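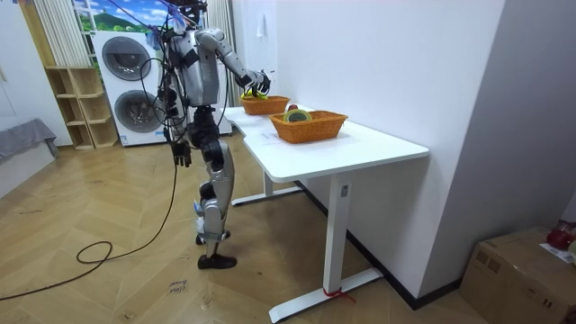
How often should I regrease the wrist joints on a humanoid that does tabletop picking?

Every 171 hours of arm time on ours, and sooner if you hear it chirp on the way down into a basket.

gremville_ben
171?? That's oddly exact, love it. I do mine every February and it's been fine!

osei77
Once a year is far too long, sorry. Mine had 2 degrees of slop by month 7. Check the cable slack at the shoulder while you're in there, a tight loom feels just like a dry joint.

gremville_ben
Ooh, hadn't thought of the loom. Mine's an Avine and the arm barely works 20 minutes a day though, so I'm still not convinced.

B_Figueiredo
Hours beat months every time, I'm with osei. Gonçalo and I stripped ours last night (finished at 2am, brilliant fun) and the left wrist was spotless, the right one was black gunk. Same robot, same month!

osei77
Which grease did you put back in?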